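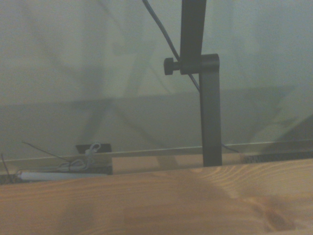
Moving house in stages

September 2014

We have been in the new place in Jernville since June and I have only now stopped finding cutlery in bags of towels. A few people asked how we did the move without hiring a proper removals firm, so I am writing it down while I still remember.

The distance was the main thing. Jillwood to Jernville is not far, but it is a slow road, and the quote we had for one day with a lorry was £2,430. That was before packing. We did it in 4 trips over two weekends with a hired van, and kept both keys for the fortnight in between.

I would do the overlap again. It meant paying for two places for two weeks, which hurt, but we could paint the bedrooms before there was anything in them. It also meant the last trip was small. By then it was only the mattress, the kettle and the things from the shed.

What I got wrong was the order. I took books first as they were easy to pack, and then had to shift them from room to room every time I wanted to get at a wall. Books should go last, or nearly last. Curtains should go first. We had a week of getting up at half past four with the sun.

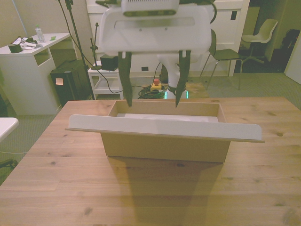
White on pine, one shallow cardboard box.

On boxes: get small ones. The big ones from the storage place on Ametepe Road looked like good value and I could not lift a single one once it was full. Shallow boxes stack in the van and you can see what is in them without digging. I wrote the room on the side, not the top, after the first trip.

The other thing was post. I set up the redirection late and two letters from the council went back to the old address. Ring them, do not use the form. The form sent me a message saying it had been received and then nothing happened for a month.

Our broadband was with Flunar and moving it took longer than moving everything else. They gave us a date, then another. I used the library in the end, and it is a good library – warm, with decent chairs and a printer that works.
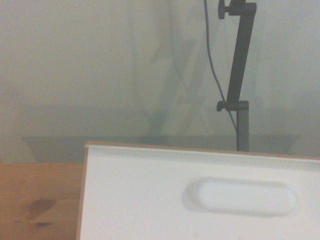

What is still not done

The landing light. The back gate, which drops when it rains and has to be lifted to shut. I have not found the box with the bike lights in it and I have started to think it went to the tip.

The garden can wait until spring. There is a pear tree at the bottom with a lot of fruit on it, all hard so far.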